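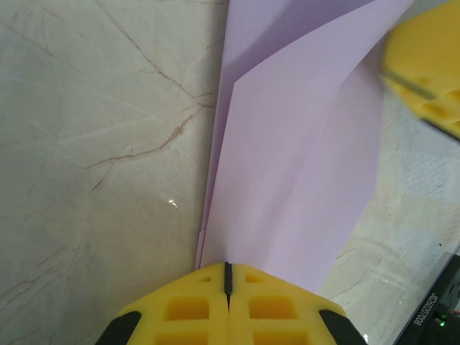
From: Ebenezer Antwi
To: sestine-list
Date: 05/04/2024
Subject: Re: [sestine] paper folding, how many do we need?

Hi Ruth, hi all,

Sorry for the slow reply, I've been at the bench most of the week and my inbox has suffered for it. Answers in between your bits.

Ruth Sotelo wrote:
> Can someone give me the real number for the folding set? The plan
> says 2,000 by September and Costache are asking me where we are.
> I'd also like to know what you're counting as one example. A whole
> fold from flat sheet to finished, or every crease on its own?

We're at 188 good ones as of last night. I know that sounds thin next to 2,000, but 53 of those came in the last two days, so we're finally getting quicker (my hands have stopped arguing with each other, which helps a lot!). One example is a whole go: flat sheet on the table, both arms, fold it, let go, arms back to the start. If I stop halfway to scratch my nose, it gets binned. I did think about cutting them up by crease, but then somebody has to decide where one crease ends and the next begins, and I don't fancy doing that by hand.

> Are you keeping the failed ones? Alla wanted them thrown away but
> I think that was before we changed the training script.

Keeping them, in a separate folder, with a line of notes each. Mostly it's the same two things. Either the fingers pinch both layers when I only wanted the top one, or the sheet slides off while I'm bringing the second arm over. I've kept a third lot as well, where it goes wrong and I manage to rescue it without starting again. I'd like those in the main set if nobody objects. The last model we trained was lovely right up until a corner slipped, and then it just carried on folding thin air.

> Do we need more colours of paper? I can order some this week.

Yes please! I've been using the light purple an awful lot and I'm worried it'll learn "purple" when we want it to learn "edge". White would be good, and something dark, and if you can find anything patterned then go for it. Same weight as now for the moment, please. I tried a sheet of card out of the recycling and it sprang open every time, so let's leave that for later.

While you're ordering, I'd like another table covering too. The marble one is shiny and it picks up reflections. I don't mind having those in the set, but I don't want them in every single one. A plain matt cover for half the sessions would do me.

> And how long can one person drive before the quality drops?

For me it's an hour, then I get sloppy on the left arm. I've been swapping over with Soseo's two people when they're in, and you can tell who's driving from the way they come in for the grasp. I come in low and slow, they go straight down. I'd leave that as it is and just make sure the driver's initials are in the notes, which I forgot to do on the first 5. I'll fix those tonight.

Could whoever has the spare foot pedal bring it back? The one on the bench sticks and I keep getting two seconds of nothing at the end of each take.

Cheers,
Ebenezer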